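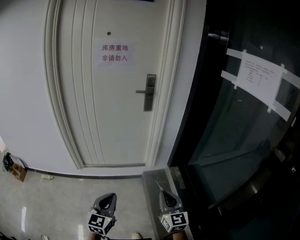
Storeroom door with lever-handle smart lock, peephole and red-lettered sign (库房重地 / 非请勿入)

Kaltisik Storeroom Lock Set

A lever-handle electronic lock for interior doors: stockrooms, archives, parts stores and the like. The one in the photo is dark grey and sits at mid-height on a white panelled door. The sign reads, in short, "Storeroom, important area. No entry unless invited."

Supplied with inside and outside handles, fixing screws, drilling template and 3 key cards. Extra cards are sold singly or in packs of 10. Peephole and door sign not included.

Fits doors from 40 mm thick. Left or right hand, please state when ordering. Thinner doors need the spacer kit. The set is not suitable for glass doors, for which see the Sollell range.

Colour: dark grey
Order code: 2217
Power: AA batteries, not supplied
Delivery: about 10 working days

Fitting can be arranged through Clarnimgate, Monday to Friday. Send a photo of the door and its frame with your order. For trade prices and replacement cards ask for Marisa Longo. Technical questions go to Vusumuzi Nel.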